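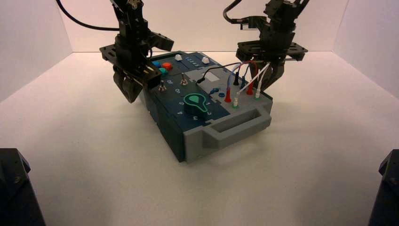
3. Surface Finish and Reported Glare

3.1 Background

Complaints about glare in small workrooms are usually handled by changing the lamps. The wall finish is treated as fixed, even where it was chosen for ease of cleaning and with no thought for light. In a pale room this leaves out a large part of the problem. A worker seated at a bench receives light directly from the fixture, but also from the bench top and from the wall in front of the eyes. If either surface has some sheen, the bright patch it returns moves as the head moves, and diffusers on the fixture remove only part of the effect.

The earlier report by Skála (Section 2) separated two kinds of complaint. The first was a general sense that the room was too bright. The second was difficulty in seeing the edges of small items against the surface behind them. The two were recorded on the same form and have often been added together since. We keep them apart here. A room can score well on the first and poorly on the second, and the changes that help one may do little for the other.

3.2 Rooms and Finishes

The survey covered 228 workers in rooms at the Humcombe and Bukolstead sites. All rooms had pale walls and overhead lighting. Four wall finishes were in use: flat, textured flat, eggshell, and semigloss. The textured flat finish was a roller coat supplied by Noltik and was found only at Bukolstead, so any difference between that finish and the others may also reflect a difference between sites. Bench tops were off-white or light gray. Rooms with windows facing the bench were left out, as were rooms repainted during the survey period.

Light levels were set to some 2,000 lux at the bench before the forms were handed out. This is higher than most of the rooms had been running. The level was chosen because the second kind of complaint is seldom reported in dim rooms, and we wanted enough reports of both kinds to compare. Readings were taken with a Zürcher meter placed flat on the bench at the worker's usual position, and again with the meter turned toward the wall at seated eye height. The meter was last checked on 9/13/18.

Each worker filled in the form at the end of a shift. The form asked for a rating of overall brightness, a rating of edge visibility, and the location of any bright patch, marked on an outline of the room. Workers were not told which finish had been used.

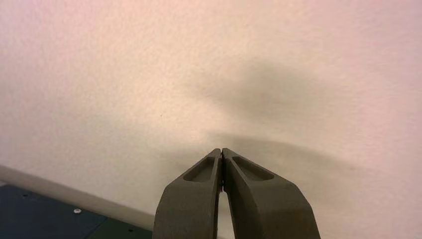

Ratings were then grouped by finish and by bench color. No correction was made for age or for the use of glasses, though both were recorded. Forms with no mark on the outline were kept for the brightness rating and dropped from the location analysis.

3.3 Dark Items Against Pale Surfaces

Edge visibility depends on the item as well as on the wall. A glossy black item in a pale room picks up a reflection of the wall along its upper edge, and the edge then matches the wall in brightness over part of its length. A matte dark item keeps its outline under the same lighting. Where two matte dark parts touch, the outer outline remains easy to follow, but the line of contact is narrow and has little contrast of its own. Workers who rated the outline as clear often rated the contact line as poor, and the form had only one box for both. Figure 4 shows a contact line of this type between two surfaces of the same finish.

The wall finish had little bearing on the contact line. It mattered for the outline, where the flat and textured flat finishes were rated above the other two. The ratings for flat and textured flat were close enough that we do not rank them. Semigloss was rated lowest with both bench colors. Eggshell was mixed, and the spread among workers in the same room was wider than the spread among rooms.

Figure 4. Matte, dark olive-gray surfaces meeting at the tips. A fine dark line marks the contact.

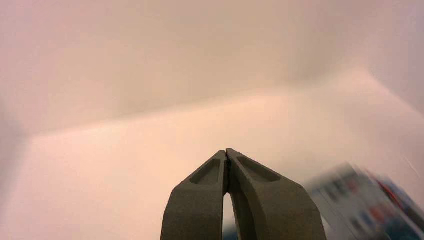

3.4 Limits of the Ratings

The ratings come from a single shift and do not show whether workers adapt to a finish over time. A second round was planned for August but covered only eight rooms, all at Humcombe, and is not reported here. The brightness scale was also used unevenly. Some workers marked the middle value for every question, and these forms were kept, which will have reduced the differences between finishes.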